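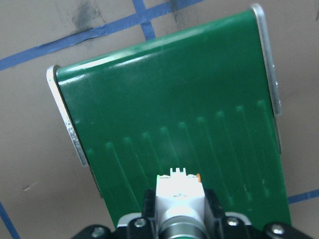

Green chute sheet and side rails, ribbed part in the lower half

Support > Skokar chutes > Tickets > Small parcels stopping on ribs

Print this page | E-mail this page

Ticket subject: Small parcels stopping where the ribs start
Opened by: Bronisława Malinowski, Deno packing room
Handled by: Noman Afridi, Plastitz support
Product: Skokar chute, green sheet, aluminum rails
Status: Closed

Bronisława Malinowski, 8:40 a.m.
We have one Skokar chute between the packing bench and the sorting table. Boxes go down fine. Poly mailers do not. They come over the rounded lip at the top, slide across the smooth part, and stop where the ribs begin. The light ones stop most often. If a second mailer comes down behind the first, it usually pushes it loose, but sometimes both of them stay there. We send some 3000 pieces a month down this chute and the stops started in October.

The chute was taken down and put back up when the bench was moved. The sheet and rails are the original ones. There are light scuffs on the green surface and the left rail looks chalky near the middle.

Noman Afridi, 9:15 a.m.
Thanks. A few questions first.
What do you clean the sheet with, and how often?
Does it happen across the full width or on one side?
Do you know what angle it was set at before the bench was moved?
Are the mailers the same kind you used before October?

Bronisława Malinowski, 10:05 a.m.
Cleaning is once a week with the spray we use on the benches. I don't know the brand, it comes in a refill jug. Mostly the left side, but not only. Lech Piątek put the chute back up and I will ask him about the angle. The mailers are from Han, same as last year.

Lech Piątek, 10:50 a.m.
No angle was written down. I set the lower end on the table where it looked right. The new bench is lower than the old one, so the chute is flatter than it was. I did not loosen the rail fasteners. The short gray piece under the right rail came down with the rest and went back in the same place.

Noman Afridi, 11:20 a.m.
A flatter chute would explain part of it. The smooth section will still carry a light mailer at a low angle, but it arrives slowly at the bumps at the head of the ribs and the front edge can drop between two of them.

Please try these in order and test after each one.

1. Wash the sheet with warm water and a little dish soap. Wipe down the length of the ribs, then rinse with a clean cloth and let it dry. Bench sprays can leave a film that drags on poly.
2. Wipe both rails on the inside face. If the chalky area on the left rail comes off on the cloth, tell me.
3. Run a dry cloth over the head of each rib. If it snags, mark the spot with a pencil.
4. Raise the upper end by 50 mm and block it securely on both sides. Keep it level left to right.

Test with 24 empty mailers, one at a time. Do not put wax or silicone on the sheet.

Bronisława Malinowski, 1:30 p.m.
Steps 1 to 3 done. Some chalky stuff came off the left rail, white on the cloth, and the rest stayed. No snags on the ribs. Test after washing: better, but mailers still stopped, again toward the left.

Noman Afridi, 1:45 p.m.
The chalk is surface oxidation on the aluminum and does no harm as long as the inside face is smooth. Go ahead with step 4. While you are there, put a level across the sheet. Stops on one side usually mean it leans that way.

Lech Piątek, 3:10 p.m.
It did lean left. I shimmed the left foot at the lower end and put blocks under the upper end, 50 mm both sides. Checked level across at the top and the bottom. Ran the test twice with Han mailers. Nothing stopped. Boxes go faster now and one slid off the end of the table.

Noman Afridi, 3:25 p.m.
Good. For the boxes, fit a stop at the far side of the table. A strip of foam along the edge will do. Please replace the loose blocks with the bolt-on risers when you can. Barbara Cieślak in parts can tell you which pair fits and will need the width between the rails.

Bronisława Malinowski, 4:05 p.m.
Foam is on. Width sent to Barbara. Lucyna Kalinowski has changed the cleaning sheet so the chute gets soap and water only. Next shift ran without a stop so far. You can close this.

Noman Afridi, 4:10 p.m.
Closed. Reply to this ticket if it comes back after the risers are fitted.

This site uses cookies to keep you signed in and remember your tickets. By continuing you accept our cookie policy.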